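Filed under: Home & Table, Thrifty Finds

The Good Plates

February 20, 2021

So I finally used the glass plates! If you've been reading for a while you know I bought them from a lady in Mesa who was clearing out her mother's china cabinet, and then I did what I always do and put them on the top shelf "for company." Well, there hasn't been any company. They sat up there next to the gravy boat and I kept walking past them.

Then last week my niece came over with her bag of play food, wanting to open a restaurant, and I thought, fine, let's get the good ones down. I washed them in the sink with a dish towel laid on the bottom (I do not trust my own hands with gold rims) and spread out the pale green checked tablecloth, the one I usually save for April. She was the chef. I was told to sit.

The menu was carrots or radishes. Carrots went on the green plate, white radishes on the amber one, and I have to say I think her color sense is better than mine — orange on green glass is so cheerful, and I would never have put the radishes on the gold-colored plate but they look lovely there.

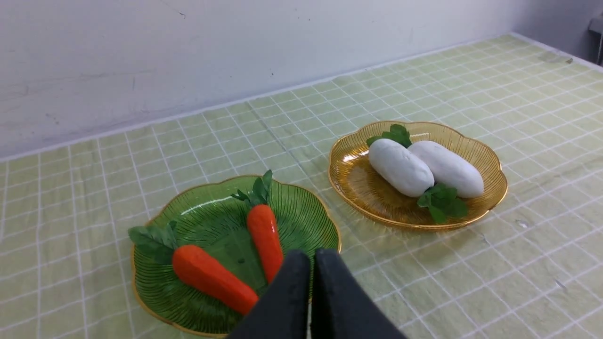
Washing gold-rimmed glass

A few of you have asked how I clean mine. Lukewarm water, a drop of dish soap, a soft cloth, and never the dishwasher. I ruined a cream-colored saucer that way years ago and I'm still sore about it. The little ridges hold on to soap, so rinse twice and dry them right away.

I'm keeping both plates on the low shelf now. Next time it's supposed to be soup, and I've been asked to bring my own spoon.

— Subira Kimaro

30 comments | 215 shares

We use cookies to improve your visit. By continuing to browse, you accept our cookie policy.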